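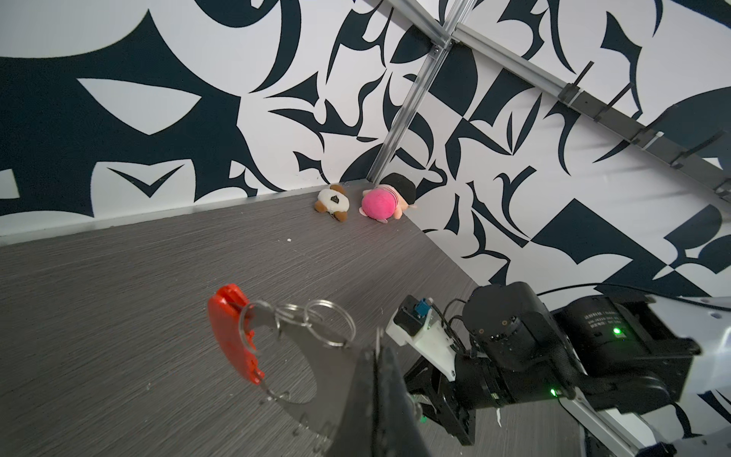
旧城区那家壁纸老店要搬了，周末我去排了个队

2019-09-09

先说结论：Sowa壁纸行没有关门，是搬家。上礼拜朋友圈里传得沸沸扬扬，说什么“开了26年的老店倒了”，还有人配了哭脸，害得我周六一早连早饭都没吃就跑过去了。到了门口一看，队伍从卷帘门一直排到隔壁修鞋摊，大家手里都攥着量好的尺寸，有人还带了卷尺，气氛嘛，说是清仓，更像赶集。

店主Zorica Nikolovski站在柜台后面，嗓子已经哑了。我挤到前面问她到底怎么回事，她摆摆手说：“搬，不是关！你们谁再说关门我跟谁急。”新店在河对岸的Alateo仓库区，租约已经签了，这边的铺面月底交还给房东。她说房租谈了三轮，最后一轮对方报的数她听完直接站起来走了，具体多少她不肯讲，我也不好意思追着问。

在这儿买过东西的人大概都知道，这家店的特点就是乱。进门左手边是成卷的素色纸，右手边是花鸟，再往里走就什么都有了，几何的、条纹的、小孩房用的云朵和火车，全堆在一起，找东西全靠店主那颗脑袋。我第一次来是刚搬家那年的二月，冷得要命，店里只有一个小电暖器，我蹲在地上翻了一下午，最后抱走两卷深绿色的，到现在还贴在我家走廊里（有一个角翘了，我用书架挡着）。

这回卖得最快的是黑白大花的那一类，就是弯弯的大弧线配着尖角和月牙形，铺满一整面墙的那种。我以前觉得这种图案谁贴谁头晕，结果现场抢得最凶！排在我前面的Chang-ho Heo一口气要了三卷，说要贴在阳台改的小书房里。我问他两面墙都贴吗，他说都贴，转角也不断开，我说那你坐里面看书不晕啊？他说他就喜欢这个劲儿，白墙住了这么多年，看腻了。行吧，我服。

说到转角，Zorica哑着嗓子还是给大家上了一课，我记了几句，回来整理一下，打算自己动手的朋友可以参考。大花纸贴到墙角，别想着一整幅直接折过去，老房子的墙角基本没有正的，折过去下半截准歪。她的做法是在墙角处裁开，第一幅多留一点点绕过去，第二幅重新吊垂线，压着那一点边贴。图案会损失一丝丝，站远了根本看不出来。还有就是买的时候要把对花的损耗算进去，花越大，浪费越多，她说每次都有人不听，然后过两个礼拜跑回来问还有没有同一批的，往往是没有了。

价钱方面，我看到的普通款没什么变化，剩的零头卷便宜得离谱，进口的那批一卷1150，打折也没打多少，摸的人多，买的人少。我摸了，我没买。

现场还碰到了Seul-gi Ji，她在街口开裁缝铺，跟这家店做了很多年邻居。她跟我说最舍不得的是中午，两家人经常凑在一起吃饭，她出汤，对面出烤辣椒。她还说这条街这两年走了不少老铺子，先是那家卖纽扣的，后来是钟表店，现在轮到壁纸行。“以后我这儿来个客人问窗帘配什么墙，我指哪儿去呢？”她说完自己先笑了，又说过了桥也就两站路，指过去就是了。

关于铺面以后做什么，街上有好几个版本。有说开奶茶店的，有说开健身房的，还有一位大爷言之凿凿地告诉我是要开第二家奶茶店（第一家在哪儿我也没找着）。我打了物业公司Onura的电话，接电话的Ha-neul Na很客气，说目前没有签下新的租户，有消息会贴在门口。所以各位先别急着骂奶茶，还没影儿呢。

新店那边我也顺路去看了一眼，隔着玻璃看的，里面还在弄，地上铺着防尘布，墙边靠着几架梯子。地方比老店大得多，Zorica说终于可以把样本都竖起来挂了，不用再让客人蹲着翻。她还打算腾出一块地方教人贴墙纸，每次人不多，带围裙来就行，材料费另算。怎么报名还没定，我让她一定弄个本子在柜台上给大家写名字，她说好，然后转头就被人叫走量尺寸去了，希望她记得。

另外有个小插曲。搬店要清掉的还有一大堆旧样本册，厚得像砖头，好些是早就停产的花色。她原本想当废纸卖掉，被附近Zakero手工社的Seon-mi Song拦住了，当场叫了辆小推车拉走，说要拿去给孩子们做书皮和灯笼。我厚着脸皮讨了一本，翻开全是那种橘色棕色的圆圈圈，跟我外婆家厨房一模一样，站在街边看了半天。

还有读者上周留言问我，老店会不会留着收旧纸头、帮人配零散花色的服务。我替你问了，会留。带一小块原来的纸去就行，巴掌大就够，最好是没怎么晒过的地方剪下来的，比如柜子后面。她库里的散卷据说有4000多卷，我对这个数字表示怀疑，但她讲得非常笃定，旁边帮忙搬货的小伙子也在点头，那就先这么写着。

老店清货到本月卖完为止，上午人多，下午三点以后好一些。只收现金和转账，刷卡机已经打包了。想买大花的动作要快，我走的时候架子上那一格已经见底，后面仓库还有没有，店里的人说要翻了才知道。门口不好停车，骑车或者走路去吧，记得带上尺寸！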